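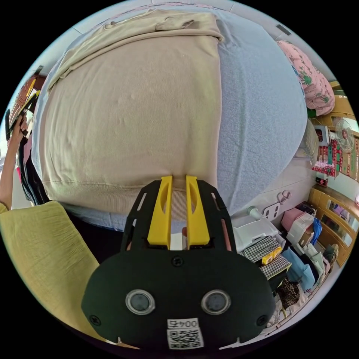
*The beige knit, 2021-02-16*

Stayed in with the radio again tonight, and I am so glad I did, because the late program played the whole second side of the Mersha record without anyone talking over it. I had only ever heard the two short songs from it, the ones that get put on every collection, and I had no idea the long one was waiting there at the end (11 minutes!) with that slow hand drum and the choir that comes in so quietly you aren't sure when it started. I sat on the floor with my tea and let it go cold.

It took me right back to the hall in Lellano, the spring I went down for the May festival with a bad cold and the wrong shoes. There were maybe more folding chairs than people the first night, and by the last night they had let in 200 of us and opened the side doors so the ones on the steps could hear. I remember the harp player retuning between every single song, and how the crowd got so patient with it that they started humming the note along with the strings to help. I have never been in a room like that since, and I do miss it, this year more than most.

Anyway, I dug out the notebook from that trip and found that I had written down 3 song titles, two of them spelled so badly that I can't match them to anything. The third is "Huten," and I'm fairly sure it's the same tune the radio played tonight under a different name, only faster and with a fiddle where the choir is now. I hummed one over the other while I did the dishes and they fit, except for a turn near the end of the verse, where the old one goes up and the new one stays put.

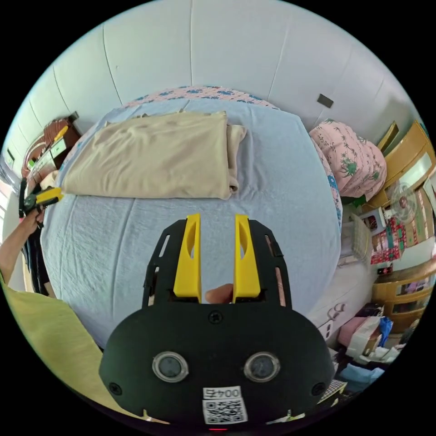
Is the record worth buying when I already have the collection?

I think so, mostly for that long last song, and for hearing the short ones in the order the band meant them to go.

So I've written to the shop in Ritley to ask if they can hold a copy. Their list said they pressed only 200 of the first run, and I would love one of those with the lyric sheet folded in, though I'll take the later one and be happy. I asked about postage too, and then forgot to put my address on the letter and had to steam the envelope open over the kettle. Must remember to set the radio for next week, same hour, they promised the first side.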